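Home - Topics - Unanswered - Log in

Dehumidifier trips breaker in basement
Isamu Fujimoto
My Ruvholm dehumidifier trips the breaker after nearly 40 minutes. It is on a 20 amp circuit shared with a chest freezer. 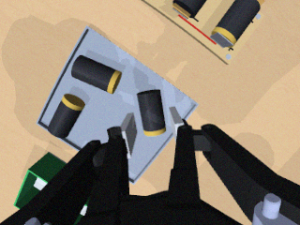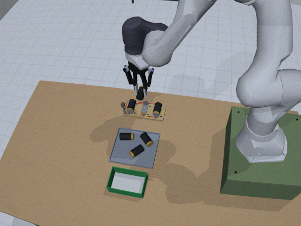
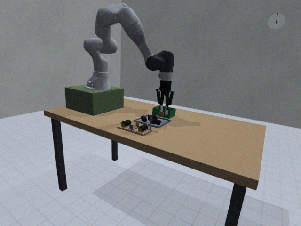

The freezer alone has run fine since June. Is the breaker weak?

Shinji Higuchi
Measure the current with a clamp meter, both units running. If it stays under 16 amps, suspect the breaker or a loose terminal - kill the main before you open the panel.

Brarau
Had the same thing. Moved mine to another outlet on a different circuit, no trips.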